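Shared desks in the Ganolville reading room: who is responsible for cups and cable openings?

Marisol Yupanqui
Our tenant association shares a reading room on the ground floor of the Escobar building. The house rules permit drinks but do not state who must clear them. Members have asked whether the association may remove items left on a desk, and after what period. Please advise on wording that other buildings have adopted.
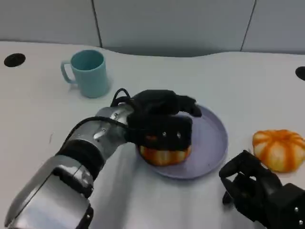 Jairo Correa
House rules of this type should set a fixed period and name one place where items are held. At Priralbridge the period is 4 hours for cups and dishes and 7 days for all other property. A teal mug standing on a white table falls under the shorter period, and a bag or book under the longer one. Notice should be posted at the entrance before the rule takes effect. Our notice went up in May and drew two written objections, both concerning books.

Cengiz Karabulut
We just put everything in a box by the door. Works fine.

Amparo Cabrera
I agree with Mr. Correa on the two periods. Please also check the lease, as section 8 of ours required the landlord's written consent before any rule on personal property could be enforced.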